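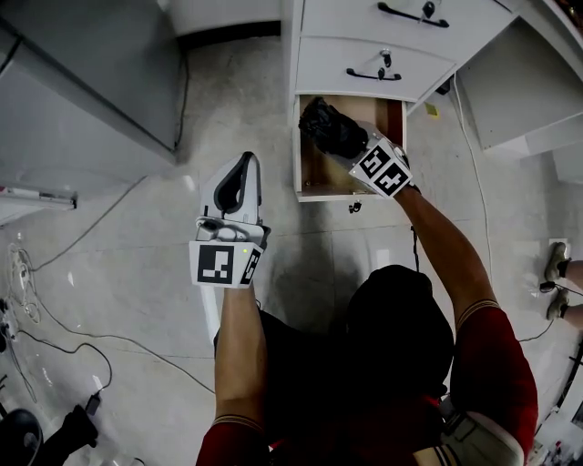

Fig. 4 -- Bottom drawer pulled all the way out, hand at the back of the box.

Section 4: Emptying and leveling the drawers

I've set up the Clurkard desk twice now, and the drawers are where I always lose time, so go slow.

1. Unlock both drawers before you pull on anything. The keyholes are small and silver, and it's easy to forget one.

2. Open the bottom drawer to its full length and feel along the back wall for loose screws or bits of packing.

CAUTION: Close one drawer before you open the next. I had both out once and the whole desk tipped toward me! 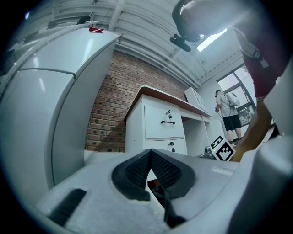 3. Now step back and check the desk from across the room. The top should look straight against the wall behind it (brick courses are great for this -- free level lines).

4. If it leans, turn the feet a little at a time, then try the drawers again.

Note: Spare keys are order number 1390. Ask for Shahab Akbari at Trutau, and have the number off your old key handy.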